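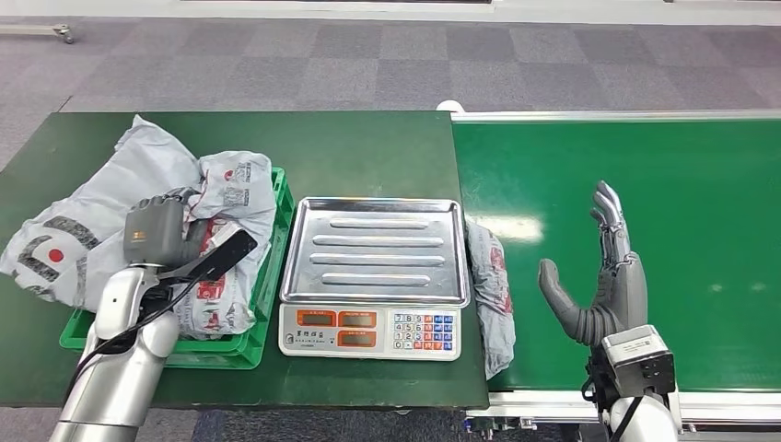

Project Report: Setting Up a Small Parcel Weighing Station

Anselmo Sotomayor, with Saturnino Campos
2023-02-10

What we wanted to find out

Our class project was about packing stations, and I got really into the weighing part (way more than I expected!). Everybody thinks about boxes and tape, but the scale is what decides the postage, so we wanted to know how the table should be laid out around it. We called our layout Triltotard, a name Saturnino made up in September and refused to change.

The table

The scale goes in the middle of the green worktable, with the crate of bags on its left and the conveyor belt on the right. So everything moves one way: out of the crate, onto the steel tray, off to the belt. We tried the crate on the belt side first and kept reaching over ourselves, which got old fast.

The bags

Soft bags are a pain, and I mean that with love. A box just sits there, but a floppy plastic mailer slides over the edge of the tray and rests on the table, and then the number is wrong. We did 76 weighings in all, 44 with the bag dropped on any old way and 26 with it folded in half first. The other six we threw out because I forgot to zero the scale (sorry, Saturnino).
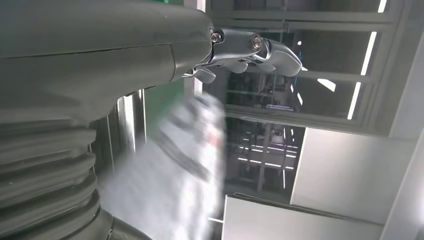
Folding won pretty easily. Of the 44 unfolded tries, 34 had to be done over, and only two of the folded ones did. It does take longer per bag, and Saturnino still thinks a bigger tray would fix the whole thing without any folding.

Next time I'd like to try a shallower crate, so the bags don't get so squashed together at the bottom.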